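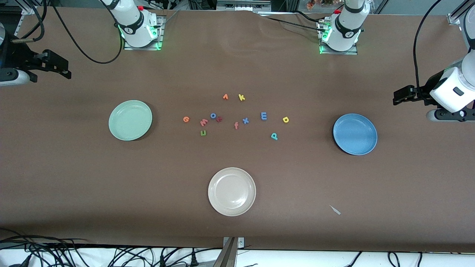 Recording a letter sorting task by remote control

This guide covers one task on a two-arm setup: picking up foam letters and placing them on plates by color. It assumes both arms are powered, calibrated and paired with their leader arms. If they aren't, do the Ratel setup page first and come back.

What you need

Two follower arms with two-fingered grippers
Two leader arms for the operator
A set of foam alphabet letters
Three plates in different colors
Brown paper to cover the table

Step 1. Set up the table

Tape the paper down at the corners. Spread the plates out, and check that at least one gripper can get to the center of each plate without the arm stretching all the way. Drop the letters in a loose group near the middle. They should lie flat and not overlap for the first batch. Overlapping letters are a separate task with its own name.

Step 2. Write the rule down

Decide which colors go on which plate before you record anything. Pinks and oranges cause the most arguments. Ronaldo Macapagal and I sorted the same salmon letter two different ways for a whole morning and had to throw out 32 episodes.

Step 3. Practice

Run through the task a few times with recording off. Foam squashes, so close the gripper only until the letter stops sliding. Come straight down and grip across the narrow part of the letter. On an "o" or a "p", keep both fingers on the outside edge.

Step 4. Record

Start each episode with both arms in the home position. Use the left arm for letters nearer its side and the right arm for the others. Move one arm at a time. Let go close to the plate, wait a second, then lift.

If you drop a letter, pick it up again and keep going. These recoveries are useful. If a letter leaves the table, stop and discard the episode.

Step 5. Reset

Scatter the letters again by hand and change which way they face. Move the plates every 14 episodes and note the new layout in the log.

How many episodes

Our first policy was trained on 101 episodes and often missed letters lying on their side. With 434 it handled most of them. Thin letters are still hard.

Next page: Stacking the plates with two arms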